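Getting a sorting arm to work with your household bin

The Skillen home arm is offered by Ero as a kit: arm, two-finger gripper, wrist camera and base plate. The tips below apply to emptying and sorting mixed plastics, the job most buyers in our test at Riihimäki set up first.

Fold the liner well down over the rim and gather the slack to one side. Loose film near the opening is the most common cause of a false grip. Set the bin in a corner, where two walls stop it sliding when a finger touches the rim.

Set the finger opening wide for the approach and close only once the tips are past the bag. Start with bottles lying across the top of the heap. Leave thin lidded food boxes until last and keep the grip force at the lowest setting, as clear lids crack easily. The arm lifts up to 500 g, so empty out any liquid first. 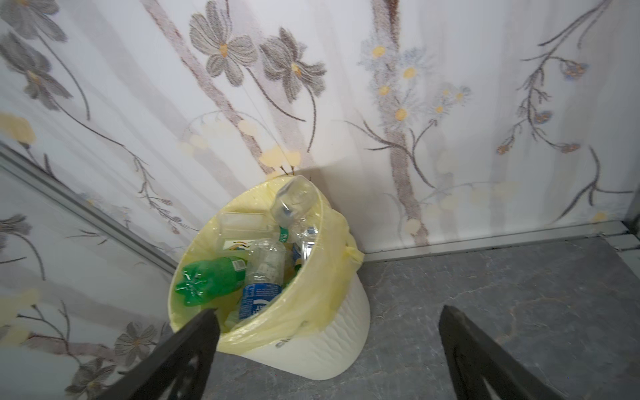 Pirjo Tuominen wrote in to say that crushed bottles gave her more trouble than whole ones. Her arm kept closing on the flattened middle and dropping them on the way out. She moved the grip point to the neck in the settings, and the drops stopped. Clear bottles she still does by hand in the evening, under the kitchen light.

The neck setting is under Grip, Offset. Save it as a separate profile, or the next update will overwrite it. Wipe the finger pads with a damp cloth after each bag and let them dry before parking the arm.

The kit costs 2,130 euros. Spare finger pads are 123 euros a pair, which is too much for a part that wears.

200 shares
Comments (8)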